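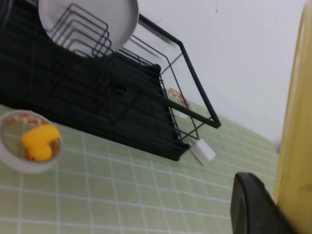
I've been after a small laptop for ages that I can throw in a bag and forget about, and the Drakow 11 from Pamard is the closest I've come so far. It costs $184, so let's get that out of the way first. You're not editing movies on this thing. For email, recipes, a dozen browser tabs and the odd spreadsheet, though, it keeps up better than I thought it would.

The model we stock has 4 GB of memory and 64 GB of storage, and the memory is soldered, so what you buy is what you keep. There's a card slot on the left side if you need room for photos. I stuck an old card in mine and now keep all my music on there (way too much of it, but that's my problem).

The keyboard is the part I like best! The keys are full size apart from the arrows, which are squashed into half a row, and they have a nice firm click without being loud. The trackpad is fine. It's a bit rattly in the bottom corners and I've mostly stopped noticing.

Battery life is up to 151 hours on standby if you close the lid and leave it alone. In real use I get through a working day with the brightness in the middle, and I charge it overnight. It charges over USB-C, and either port works, left or right – a small thing, but I wish my more expensive laptop did it.

The screen is the weak spot. It's matte, which I love, but colors look washed out next to my phone, and if you tip the lid back too far everything goes gray. Sit straight in front of it and you'll be OK.

Temitope Bashir set up a bunch of these for the Wijesinghe after-school program in April and wrote up her setup notes, which we print and put in the box. Read the page on turning off the startup apps. It makes a big difference.

In the box: laptop, charger, setup notes, 2 spare rubber feet.

Color: slate or cream. Cream is back in stock as of 15 December 2020.

Warranty: two years, handled by our own repair desk in Skeltcombe. Batteries are covered for the first 1,000 charges.

The padded sleeve is sold separately – get the 12-inch one, the 11 is too tight with the charger in the pocket.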